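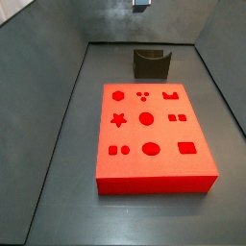

Jan 9, 2024

Second visit to Tulby. First one was in June, when the patio was open and the kitchen was handling twice the load, so the two sets of notes should not be averaged.

Arrived at 5:40, ten minutes after opening. Seated at the counter, third stool from the oven, which is the seat I wanted. From there the gauge on the oven door is readable. It showed 650 when I sat down and 607 after the first six pies had gone through. It did not get back to 650 until the cook stopped loading and let it sit with the door shut. That is a larger drop than I noted in June. The likely causes are cold stones at opening or a door left up between pies, and he did leave the door up.

Ordered the plain pie, the white pie and the bitter greens salad. The plain pie is the control and gets ordered everywhere.

Plain pie: 12 inches, rim an inch wide at the widest point and half that on the side that had been nearest the door. Underside evenly brown with small dark spots, no flour burn. The slice held flat for two thirds of its length and then drooped. Sauce is uncooked crushed tomato, salted higher than last time, no sugar that I could detect. Cheese was low-moisture, grated coarse, and had browned in places without giving up much oil. The center was damp but not raw. I would call it a correct pie with a slightly short bake, and one more minute would have fixed it.

White pie: worse. Ricotta had been put on before baking and had gone grainy. Garlic was sliced thick enough to stay sharp in the middle. This pie went in right after the plain one, at the low end of the temperature drop, and the bottom was pale. I ate three slices and boxed the rest. Weighed the leftover part at home on the kitchen scale, 346 grams without the box.

Salad: fine. Too much lemon for the first few bites, then all right once the cheese from the bottom of the bowl got mixed in. The bowl was too small for the amount of greens, and I lost some over the side while mixing.

Service was quick. Water refilled without asking. The check came with the second pie, before I had said I was finished, which I mark down everywhere. Noise level low at 5:40 and high by 6:30. The hard ceiling does that. They had fabric panels up along one wall in June and those are gone.

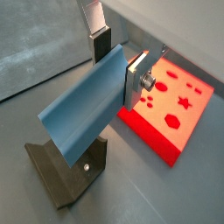

Blue plastic part, held above the black stand.

Walked over to Denholm afterward for coffee, four blocks. They have changed the house roast again and the new one is darker. Drank half. The almond cake was the same as always, dense, with a dry edge and a good center, and I still think they bake it in a pan one size too wide. The price has gone up fifty cents since fall. They no longer put the cake list on the board, so you have to ask, and the person at the register had to go and ask as well.

While there I entered the Tulby notes in the log. The log is now at 3,847 lines, one line per dish, and it has started to open slowly on the phone. I should split it by year. The trouble with splitting is that the plain pie comparisons run across years, and those are the only part I go back and read. Possible fix: keep all the plain pies in one file and split everything else. Will try it on a copy first.

Ranking for plain pie in Dranbridge as of tonight, after adding this one: the place by the station stays first, Tulby stays second, the bakery with the square slices third. The gap between first and second has gotten wider. In June I had Tulby close to even. I am not going to move it further on one slow-oven evening, but a third visit should be later in the service, 7:30 or after, with the stones fully heated. If the rim is still uneven then, the cause is how he turns the pies, and the heat is a separate matter.
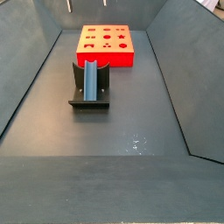 The dough at Tulby is kept in tubs on a rack by the sink, and from the third stool I could see how they were getting it out. The cook uses a wide metal scraper and goes in at the near end, then lifts each ball with some of its neighbor attached. The neighbor is then out of round before it ever gets to the bench. I suspect this explains part of the uneven rim. The tubs are straight-sided, so he has no angle for the blade. A tub with side walls that slope outward from the floor, like those on the gray bin here, would let him come in low from the side and separate the balls before lifting. Shallow is also better than deep for this. I use a shallow pan with sloped sides at home and rarely tear a ball. He could also flour the gaps before scraping, which takes a few seconds, and he did that only for the last tub.

Reheated one slice of the white pie at 10:15 in the dry cast-iron pan, lid on for two minutes, lid off for two. The bottom improved a great deal. It came out browner than it was at the restaurant, and the crust had some snap at the fold. The ricotta did not recover and the garlic was the same. So the base is sound and the short bake was the main fault, at least for that pie. Added a note to the line.

Kioko is next. I have put it off because the lunch menu and the dinner menu share almost no dishes and I would need to go twice to say anything useful. Lunch first, since the broth is reported to be made in the morning and I would like it before it has been held all day. Order the plain bowl, no egg, and ask whether the noodles are made in house. Bring the small thermometer.

Other items: scale battery is low. Out of bread flour, enough left for one batch if I cut the recipe by a third. Put the remaining white pie in the fridge, two slices, wrapped.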